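Clestus open day, quick notes

Posted Jul 21, 2021

Typing this up on the train back from Trikcombe so it's going to be rough. Proper write-up maybe at the weekend, maybe not.

Got there late. Parking a mess, the overflow lot is behind the Brostetti warehouse and the sign points the wrong way. Badge desk had run out of lanyards, so sticker on shirt. Sticker fell off twice. Coffee good though, better than last time.

Building first. Clestus moved in two years ago, used to be a printing works, and you still get the smell of it in the back stairwell. Office up front, workshop behind, and the demo rooms off one long hallway. They let visitors in by groups of 6 which sounded annoying and was in fact great, because you could get right up to the rope and ask things.

Room one was the palletizing cell. Seen it before at the Benavides fair, same boxes, same music. It's fast. It's loud. The new bit is the software for mixed loads, and they only had it running on a screen, not on the real cell. Asked when. "Soon." OK.

Room two was the one I came for. Handling soft stuff. Bags, pouches, cloth, the things arms are usually bad at because nothing stays the shape you left it. They run it on a plain white table with ordinary household items and toys, none of the nice machined blocks you get at trade shows. Lunch bag packing was the task when my group went in.

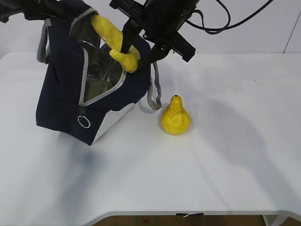

What I wanted to know was how much of this is scripted. Answer from the engineer at the rope: none of the motions, but the list of items is fixed for the day, and a person resets the table between runs. Fair enough. She was pretty open about it. Said the training set for bags is 1,747 runs so far, nearly all of them driven by a person, and they want some 3,000 before they try it with bags the thing has never seen. Zippers are still on the wish list. Handles are the big headache, they flop where they like and a loop can catch on a finger. She said a stiff box is a day's work and a floppy bag is a year's.

It is slow. Somebody's kid behind me said "I could do that faster" and the whole group laughed, engineer included. But slow didn't bother me. I've got a packing line at work where we gave up on pouches completely and do them by hand, so I'd take slow if it ran all night. Asked about cycle time, they wouldn't give a figure. Asked about gripper wear, got a much longer answer, short version is the pads are cheap and you swap them yourself.

Also asked about lighting, as our floor has skylights and every vision system we've tried hates the afternoons. They said they'd had trouble with shiny linings and foil, plus hard shadows, and they're collecting with the lights set up differently from day to day. No promises. Wrote that down with a question mark.

Lunch was sandwiches in the yard. Ran out of veggie ones by noon. Sat with a couple of people from a bakery supplier who had come for the palletizing and thought room two was a toy demo. We disagreed, politely.

Afternoon talk was on safety zones and speed limits around people. Useful but the projector was too dim and teh slides are supposed to be emailed. Nothing in my inbox yet. Skipped the second talk to go back to room two, the line was down the hall by then, gave up.

Bits I missed: the mobile base in the yard (battery flat, or so the guy said), the workshop tour (full), and the pricing sheet, which you apparantly had to ask for at the badge desk. If anyone grabbed one please send me a scan.

Would I go again, yes. Go in the morning, do room two first and bring your own lanyard. Next one is supposed to be at the Benavides site, no date yet. Train's pulling in, more later.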